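Filed under: Talks & Handouts / Home Care Training

Keeping the Sitting Room in Order – Speaker Notes
Tianyou Tan, Barimham Household Services, Fliston office

Opening. Welcome the group and confirm that everyone has the two-page handout. The session runs 60 minutes, with questions held to the end.

Point 1. The sitting room is the room clients notice first. Our Fliston survey covered 29 households, and 19 named it as the room they most wanted kept tidy. Pause here and invite one or two responses.

Point 2. Begin with what does not belong. Garments left over a sofa are returned to the bedroom or hung. Papers are set aside for the client and are never discarded without permission.
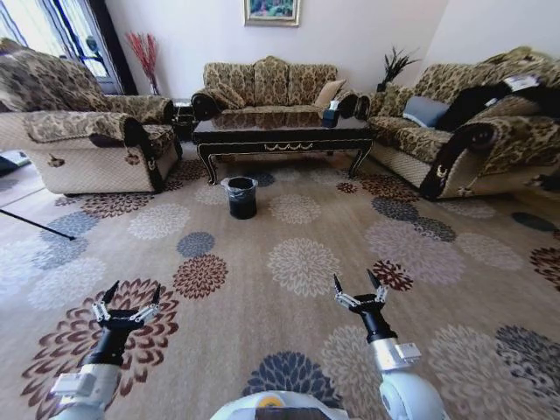 Point 3. The waste bin is brought to the work, emptied, and given a fresh liner folded over the rim. It then goes back to its usual place – ask the client where that is on the first visit.

Point 4. Glossy table tops show every mark. Lift the tissue box before wiping; do not slide it. Gold trim is dusted with a dry, soft cloth only.

Point 5. Cushions come last. Patterned upholstery is brushed in one direction, and plain cushions are set at the ends of the seat. A large carpet is vacuumed from the far wall toward the door.

Close. Refer staff to Wenjie Meng for the Betancur module on fabric care. Collect the sign-in sheet.

Comments (2)

gastik_reader: Does Point 4 apply to painted trim as well?

M. in Fliston: Used these notes with our new staff in August. Thank you for posting them.

Contact | © Barimham Household Services | Back to top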